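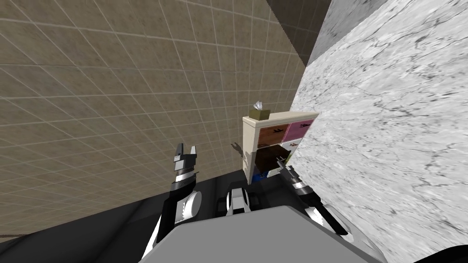 A célula virtual de dois braços da Hunora passou a ter, desde julho, um plano de manutenção próprio, com o mesmo estatuto do que rege as máquinas físicas da empresa. A responsável pela montagem, Raquel Barreto, justifica a decisão com o histórico de ensaios. Um desvio na posição de um puxador ou no eixo de uma gaveta basta para invalidar uma noite inteira de cálculo.

A preparação começa pelo mobiliário. Cada gaveta é aberta e fechada 20 vezes por comando direto, sem intervenção dos braços, e a equipa regista o curso e o atrito. Seguem-se as pinças, cuja abertura máxima é comparada com a ficha do fabricante, a Wiseck. Só depois se autoriza o ensaio de contacto, em que os dedos se aproximam do puxador a velocidade reduzida.
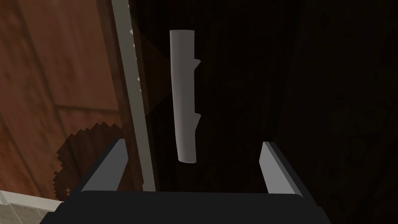 A geometria de colisão é a parte que mais trabalho exige. Segundo Horácio Nogueira, engenheiro de simulação, mais de 300 ocorrências foram abertas no primeiro trimestre de funcionamento, e 206 diziam respeito a malhas simplificadas em excesso, sobretudo em objetos estreitos ou com saliências. A correção faz-se peça a peça: refina-se a malha, revê-se a massa e repete-se a preensão com a pinça aberta em três larguras.

As sombras de contorno serrilhado, resultantes da baixa resolução do mapa de sombras, foram mantidas por decisão de Piyumi Saha, que coordena a perceção. O seu tratamento está previsto para a próxima revisão, na quinta-feira, juntamente com a atualização dos limites articulares do braço direito.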